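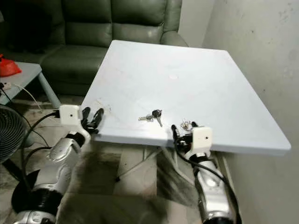

Keys on the white table.

Saturday, late

Went out with Sivaprasad Raju to do the harbour pubs, all five of them, in the order he had written on the back of a parking ticket. The parking ticket was mine.

Started at the Tremis, which has put its prices up again and its chairs away. You stand at a shelf. I had a pint of bitter that tasted of the pipe it came through and he had something with a cucumber in it, and said it was "very clean", as one might of a bathroom.

The Brerko was better. It always is in March, before the boat people come back and want to talk about their boats. Fire lit, dog under the bench, pickled eggs at a price I won't write down in case my sister reads this. We stayed for two and should have stayed for the night. Sivaprasad said a plan was a plan.

So, along the front in the rain to the Rarnemero, where the cocktail list runs to 13 pages and the barman can make the first one. Mine came with smoke. I waited for it to clear and there was less drink under it than I'd hoped. A man at the next table was telling his wife about gutters and I'm afraid I got quite interested.

Fourth was Iyer's, full, with a hen party on the stairs. We looked in through the window for a while like a pair of orphans. The fifth had turned into a shop selling candles.

Chips on the sea wall, vinegar up my sleeve. Sivaprasad gave the evening seven out of ten and wants to do the villages next. I said I'd look at the bus times. I haven't looked at the bus times.

Recent entries
The quiz and what came of it
Cider, a warning
Half a day in the Brerko

5 comments | 2 shares

Contact | Back to top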